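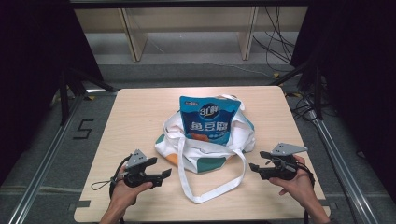
Section 2 – Washing and drying your Dornano tote

Applies to the plain and printed Dornano bags. Not the waxed one, see the Wimdale leaflet for that.

Before you start
Empty it. Check the inside pocket too – receipts turn to paste. Shake crumbs out over a bin.

1. Turn the bag inside out. Print faces in.
2. Treat marks first. Dab of dish soap, cold water, soft brush. Leave ten minutes. Grease may need a second go.
3. Tie the strap in a loose knot so it dosen't wrap round everything else.
4. Wash cold, gentle cycle. Hand wash if the print is new.
5. Spin low. 500 is plenty.
6. Pull to shape while damp, seams first, then the strap.
7. Hang by the bottom hem, out of direct sun.

CAUTION: No bleach. No softener. Bleach yellows the thread before it does anything to the stain.

CAUTION: Do not tumble dry. Canvas shrinks and the strap shrinks more than the body, so the bag hangs crooked after.

Note: Expect some shrinkage on the first wash even when cold. Normal, not a fault.

Ironing
Inside out, medium, slightly damp. Never straight onto the print. Put a dish towel between if your not sure.

Food smells
Baking soda inside, leave overnight, shake out. Fish or garlic – do it twice, then air by a window.

Loose stitching at the strap
Stop using for heavy loads. Repairs go to Kerttu Kinnunen at the Skimthorpe workshop, washed please. Put your order number in the pocket.

Care text revised 17 April 2023. Replaces the card sewn into older bags.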